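The Rakmont floral sheet set: a grudging review

I don't trust bedding that comes with adjectives. The Rakmont set was sold to me as cloud-soft, fade-proof, wrinkle-resistant and "made for the way you live," and I live by dumping clean laundry on the bed and dealing with it there. So that is mostly how I have judged it. If you want to know what a sheet is like to sleep on, almost any review will tell you. I wanted to know what it's like as a work surface, because in a small bedroom the bed is the only table big enough to fold a shirt on.

I bought the pink one in June. The website called the pattern "heritage rose." My friend Daryna Tkachuk, who has had the same set longer than I have, calls it "grandma's curtains," and she's closer. The roses are big and pale, and from the doorway they blur into blotches. That may be deliberate. It may also be cheap printing. I went back and forth on it and I still don't know.

What the label says

The label says 500 thread count. I have owned a set that claimed 800 and felt like a tarp, so I don't give that number much weight. The Rakmont fabric is on the thin side, smooth, and a little slippery when new. The slipperiness goes away after a few washes, which I count as a plus for folding and a small minus for sleeping in hot weather.

The fade-proof claim I can't settle. Mine has been through the machine 14 times and the pink looks the same to me, but the roses started out so washed out that I'm not sure I'd notice. A company that prints faded roses and then promises they won't fade has set itself an easy test.

Folding on it

My routine is the plain one. Push the duvet up to the head of the bed, pull the sheet tight, lay the shirt flat, sleeves in, bottom up, done. I also empty whatever was in the pockets or hands onto the shirt, forget it's there, and have to move it all before I can start.

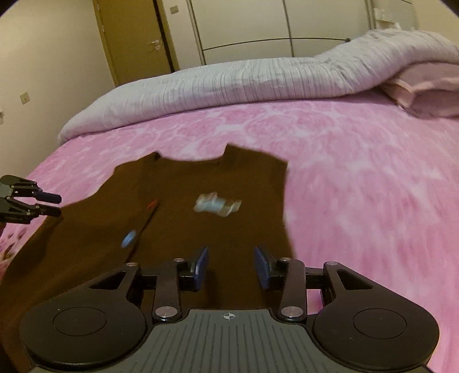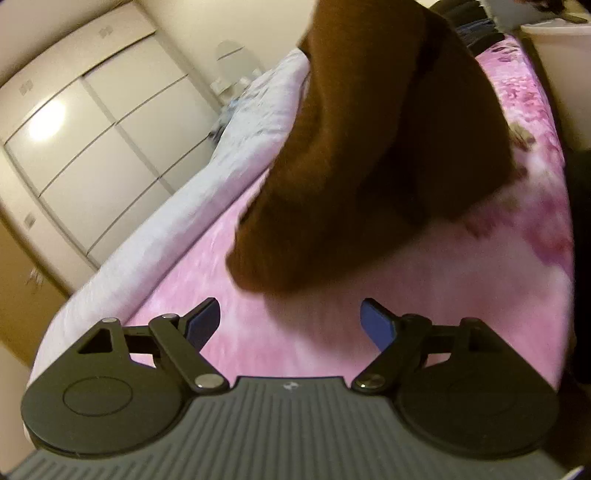 The brown short-sleeved shirt flat on the sheet, and brown cloth hanging over the pink.

A shirt stays put on this sheet better than I expected. On my old sheets a knit shirt would creep toward me as I pulled the side in, and I'd end up with one sleeve tucked and the other somewhere near the hem. On the Rakmont, once it's been washed a few times, there's enough grip that you can smooth a shirt outward from the collar and it stays where you left it. You still have to get the sheet flat first. "Wrinkle-resistant" is generous. It comes out of the dryer with a crease down the center that survives two nights of sleep, and any ridge under a shirt shows up in the fold.

Color is the other thing. Dark clothes are easy to see on pink, edges and all, which helps if you fold in the evening with one lamp on. Dark lint is also easy to see on pink. White socks disappear into the roses. I have lost three that way – found them again at bedtime, with my feet.

The fitted sheet corners

They hold, mostly. The elastic goes all the way around, and my mattress is not a deep one. The bottom left corner has popped off twice, both times when I was leaning my full weight on the bed to reach the far side. I'd hesitate to put this on a thick mattress, whatever the package says about "universal fit."

How it compares

Before this I had the Morneck plain weave, in gray. The Morneck is a better sheet. It's heavier, the corners never moved, and I expect it would have lasted for years if I hadn't gotten bleach on it. It also cost almost twice as much. I looked at the Clomham set too, and sent it back the same week for a chemical smell that two washes didn't touch.

The Rakmont page has over 900 reviews, nearly all of them five stars, a good many using the word "luxurious." I'd take those with some salt. This is a thin, decent, slightly ugly sheet that does its job.

Would I buy it again?

On sale, yes. At full price I'd put the money toward the Morneck and wait. If you only care about looks, order a swatch first, because the pink on the screen is warmer than the pink in the bag. And skip the matching pillowcases. They're sized for pillows flatter than mine, and the seam on one gave out on a Monday morning when all I'd done was stuff a pillow into it. Rakmont did send a replacement, in blue.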